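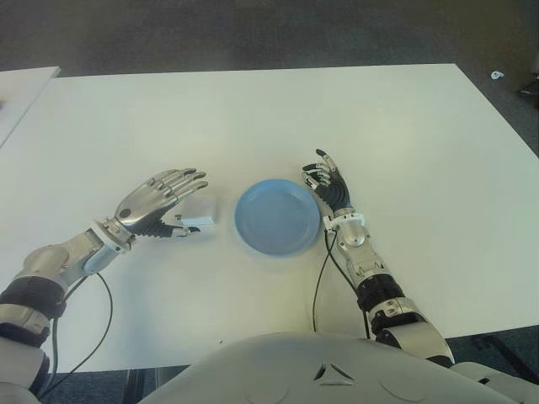 Plates for a white table: a short thread

Print | E-mail
2 min read

1/ Spent August sorting out tableware for a wide white table with a matte top. The plate question took longest. We ended up on light blue, round, no pattern, shallow raised rim.

2/ White on white was the first thing ruled out. Under overhead light a white plate on a white matte top is defined by its shadow and little else. People set glasses down on the rim. Light blue fixes that at no extra cost.

3/ Rim height. The Skatberg sample had a tall one, closer to a bowl. Fine for stew, bad for stacking: 31 plates would not fit the cupboard. With the shallow rim they do.

4/ Flat inner base matters more than diameter. The Gadari plate had a slight dome in the middle and anything round rolled to the edge. Peas, mostly.

5/ Small items. A low white box with soft corners sits to the left of the plate, a short distance off. It shows up well enough because the top face catches the light. I would still pick a darker one next time.

6/ Spacing. I leave a clear gap between box and plate, enough to lift either without touching the other. The rest of the setting gets built out from those two.

7/ Matte top, one warning. It hides glare but holds on to grease. Warm water and dish soap, then a dry cloth. The Rurano cleaner left streaks at full strength and was fine diluted, 23 ml to a liter.

8/ Cost. The full order from Kalogeropoulos came to 549 with delivery, spares included. Replacement plates are sold singly, so I stopped at two spares.

9/ Wear so far: more than 200 wash cycles on the oldest plate. Color unchanged. One hairline mark on the underside — from the rack, I think.

10/ Still undecided on placemats. Gray felt is the current candidate. Will add to this thread when the samples arrive.

Print | E-mail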